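用铝箔包东西这件小事:食品包装实践课小组项目报告

组员:Elin Dafis、Ga-eun Um、Yasmine Mansour、Kausar Lodhi
执笔:Kausar Lodhi
指导老师:Sadia Jatoi
提交日期:2026年3月3日,星期二

一、为什么选这个题目

先交代一下,这个题目是我们吵出来的。Elin 一开始想做可降解餐盒,Yasmine 想做真空袋,两个人在食堂争了一顿午饭,最后是 Ga-eun 低头看着自己手里那团包三明治的铝箔说,要不就做这个吧。我当时觉得太简单了,铝箔谁不会包啊,揉一揉捏一捏就完事了。结果做了几个星期以后,我现在看见别人包饭团都忍不住要去看人家的收口……

Jatoi 老师对我们的题目只提了一个要求:别写成铝箔百科。所以材料的历史、冶炼那些我就统统跳过了,这份报告只讲我们自己动手包、自己拆、自己记下来的东西。

二、材料和台面布置

铝箔我们用了两种,一种是 Nastel 的普通卷,一种是 Prikow 的加厚卷,都是从学校旁边的超市买的。内容物统一用 Gulyás 面包房的方形面包,每块切到200克。为什么要统一呢?第一次试的时候大家各带各的,Yasmine 带了一个苹果,Elin 带了半条法棍,包出来的形状五花八门,根本没法放在一起比。

桌子用的是实验室的白色长方桌。我很喜欢这张桌子,桌面白,掉一点面包屑马上就能看见,擦起来也快。铝箔在上面摊开的时候不会被什么纹路硌出印子,这一点后来证明挺重要的,我们有一次借了隔壁教室的木桌,桌面有细细的沟,铝箔一压就全印上去了,分不清哪些褶是我们折的。

蓝色塑料托盘也摆在桌上,边缘是圆圆鼓起来的那种,颜色特别亮。Elin 说蓝色跟食物反差大,有碎屑掉进去好找。我觉得她就是喜欢蓝色,不过道理也说得通。

三、怎么包

我们试了两种折法,名字是自己起的,请老师不要笑。

第一种叫“信封法”:面包放在铝箔正中间,长边先对折过来,压出一条边,再卷下去,两头像包礼物一样往里收三角,最后把三角翻到底下。

第二种叫“揉揉法”,就是大部分人平时的做法,四个角往中间一拢,捏住,拍扁。我承认这个名字是我起的。

每种折法配每种铝箔,正好4种组合。每个组合都由不同的人来包,这样不至于变成在比谁的手巧(不然 Ga-eun 肯定赢,她折纸折得非常好)。包完以后在桌上放着,由另一位组员来看外形、摸边角、记收口的位置,然后才拆。
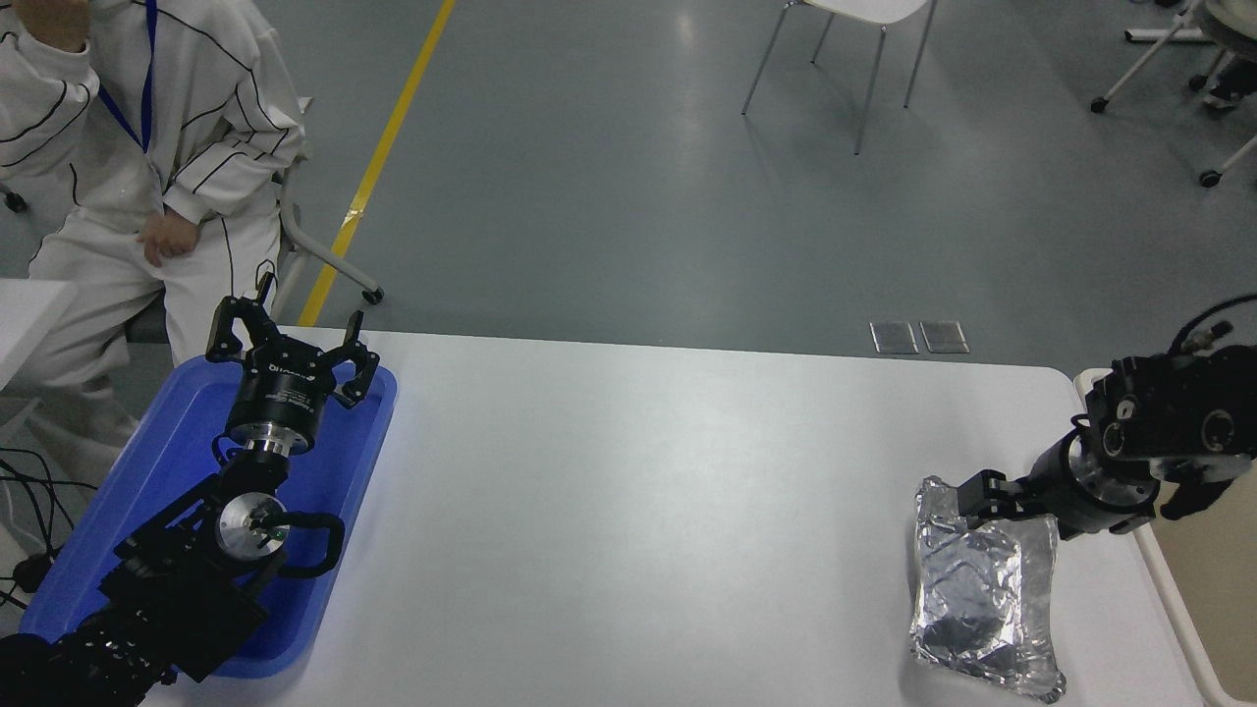
图1 白色桌面上的铝箔包,表面有不少褶皱,左侧为蓝色托盘。

关于褶皱我想多说几句,因为这是我自己观察得最久的部分。铝箔一旦皱过就回不去了,你再怎么用手掌去抹,那些折痕还是会留着,光一照一块亮一块暗,像揉过的糖纸。刚开始我以为褶皱越少就包得越好,拼命想把表面弄平,反而把边角抹破了一个小口。后来 Yasmine 提醒我,表面有褶没关系,要看的是收口那一道有没有压实。从那以后我的记录表就改了,把“外观是否平整”这一栏挪到了最后面。

拍照也是个麻烦事。铝箔反光太厉害,用手机闪光灯一拍就是一片白,什么都看不清。我们后来一律关掉闪光灯,只用房间里的灯,再换几个角度试。如果下一届同学也做这个题目,请直接从这一步开始,不要像我们一样先删掉一整个下午的照片。

四、我们看到了什么

先说信封法。加厚铝箔配信封法,收口最稳,拿起来翻个面也不会散开,拆的时候能顺着折边一层一层打开,铝箔基本还是完整的一张。Elin 甚至拿拆下来的那张又包了一次,虽然样子不太好看,但还能用。普通铝箔配信封法也不错,问题出在两头的三角,折得太尖的话,尖角的地方容易裂。

再说揉揉法。好处就是快!真的快,赶时间的早上我还是会这么包。可是收口都堆在一个地方,那一块又厚又硬,别的地方却只有薄薄一层。面包角顶着的位置最容易破,普通铝箔尤其明显。拆的时候也很烦人,揉在一起的那一团根本找不到头,只能撕,撕完碎铝箔粘在面包上,得一片一片挑。Yasmine 挑到一半直接说她不饿了。

还有一个没想到的:加厚铝箔用揉揉法其实并不好捏。它太硬了,拢起来会自己弹开一点,要反复按。Ga-eun 按到后来手指都有点疼,她建议加厚的就老老实实折,别揉。我们都同意。

五、做得不好的地方

第一,我们没有记录每次包装用了多大的力气,也没想到要怎么记。“压实”这个词在我的表格里出现了很多遍,可是我的压实和 Elin 的压实显然不是一回事。

第二,铝箔裁得不够整齐。说好每张一样大,但是卷筒上的锯齿边撕起来总是歪的,后来才改用剪刀。前面那几组的数据我没有删,只在表格里做了标记,看的时候请留意。

第三,只包了方面包。Jatoi 老师中期检查时问,如果是圆的、软的、带汤汁的怎么办,我们四个人互相看了看,没有人答得上来。带汤汁的我个人不太敢试,这张白桌子我还想留个好名声。

六、分工和感想

Elin 负责托盘、桌面和所有需要“定规矩”的事情,Ga-eun 负责折法示范和手绘步骤图,Yasmine 负责拆包记录,我负责写这份报告和跟大家要数据(要数据比写报告难多了)。步骤图放在附录里,画得特别清楚,强烈推荐翻一下。

我自己最大的收获是学会了慢一点看东西。以前一包三明治在我眼里就是一包三明治,现在我会翻过来看底下是怎么收的。上周妈妈给我包了午饭,我拆之前盯着看了好久,然后在电话里跟她讲信封法,她听完说,你上大学就学这个呀?我说对呀,还有小组讨论呢。

七、剩下的材料

Prikow 那卷还剩不少,放在储物柜第二层,谁要用跟 Ga-eun 说一声。Nastel 的已经用完了。用过的铝箔擦干净以后统一压成团,投进了 Gelirau 回收点的金属箱,面包当然是我们自己吃掉的。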